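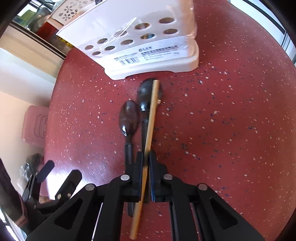 *Utensils and a plastic holder on a red countertop.*

# Playtesters wanted: Skatine (co-op kitchen game, PC)

Trornlow is looking for 40 players for a closed test of Skatine, a co-op game set in a ferry galley. The test runs in August 2025 and is fully remote. You play from home, in pairs, on your own computer.

We want to find out how the matchmaking and voice chat hold up when players are in different time zones. The art is close to final. Menus and sound are not, and saves from this build will be wiped afterward.

## What you would do

- Play two evening sessions with a partner we assign
- Fill out a short survey after each one
- Send us the crash log if the game closes on you

Sessions start on the hour, and you pick your slots when you sign up. If you have to cancel, tell us the day before so we can find your partner someone else.

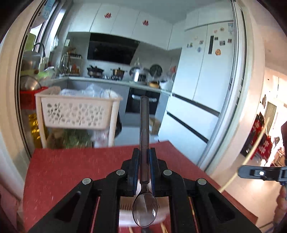
Players who took part in the March test of Skarkov may apply again. Your old login still works, but you need to sign the new confidentiality form. The one from March doesn't cover this game.

## Requirements

- 18 or older
- Windows PC with a controller and a headset
- Wired internet if you have it
- Comfortable speaking English with a stranger

Streaming and screenshots are not allowed. Testers get a free copy of the game at launch and their name in the credits, if they want it there.

## How to apply

Write to Elaine Lacerda through the contact form on our site with "Skatine test" in the subject line. Include your time zone, your graphics card, and the last two co-op games you played. Questions about the form go to Rosimeire Batista.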